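Trukside Handheld Demonstrations: Data Card and Collection Rules

Maintainer: Karim Rizk
Rules revision: 4
Last edited: March 14, 2022

Summary

Trukside is a set of two-handed tabletop demonstrations recorded with paired handheld grippers. The release has 41 sessions, of which 29 are cleared for training. The rest are kept for audit and must not be mixed into a training split. This file states the rules a session has to meet. Folder layout and loader code are covered in the Stosura tools README.

1. Operator position

The operator works from the front edge of the desk with one gripper in each hand. Both grippers carry a marker cube, and the printed faces must stay clear of sleeves, cables and straps. Long sleeves are rolled to the elbow before calibration. A gripper that is not in use stays in the hand, fingers open, near the work area.

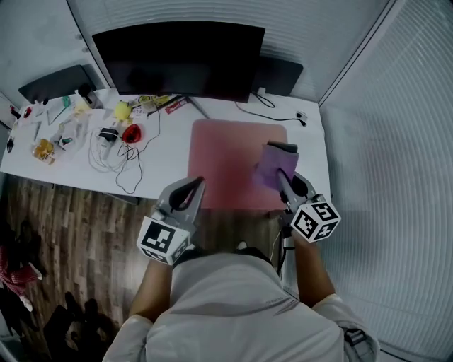

2. Work surface

The task takes place on or beside the pink mat. Items elsewhere on the desk are treated as background and are not cleared between takes. Do not tidy in the middle of a session; a change of background splits the session in two, and each half needs its own ID.

Cables may cross the desk. They may not cross the mat. 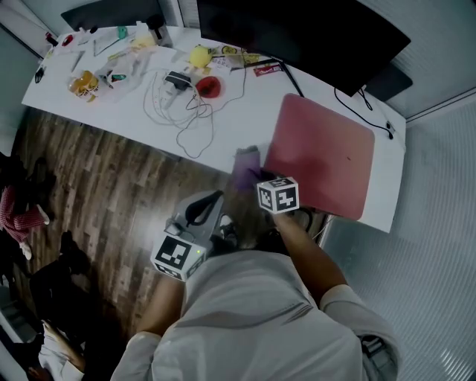 Fig. 2. Right gripper at the near edge of the desk, next to the mat. Screens off.

3. Views and sync

Each session has a head view and a view from each gripper. Streams are aligned to the head clock. A take is rejected if any stream drops more than 9 consecutive frames. Gripper views are stored with the full lens circle. Do not crop or unwarp before upload; the Wirau calibration file expects the original image.

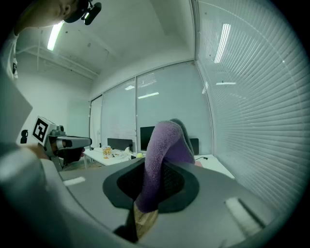

Can a rejected take be repaired by filling in the missing frames?
Filled frames are not accepted. Record the take again under a new ID and leave the old one in the audit folder.

4. Privacy

Everyone who may enter a view signs the consent form first, including people who only pass through the room. Faces are masked before release, in all streams. Masking is checked by a second person, who may not be the operator.

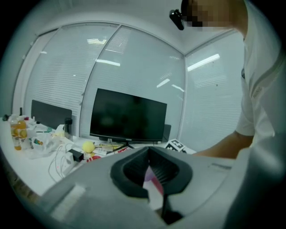
Review under the Chamoun checklist covers clothing and desk items as well as faces. A masked face can still be tied to a person through a name or badge. In the gripper view from this desk, the face is pixelated, but the shirt still has a small logo patch on the chest and faint lettering on the sleeve. Reviewers log marks of this kind under "clothing" and note whether they can be read at full size. Readable names are masked; plain logos are logged only.

5. Known limits

One room, one desk height. Strong ceiling light reflections on glass are common in the gripper views. Marker tracking is weaker when a cube is close to the operator's body.

6. Changes

Revision 4 added the second-person check. The next revision is planned for June and will cover left-handed operators.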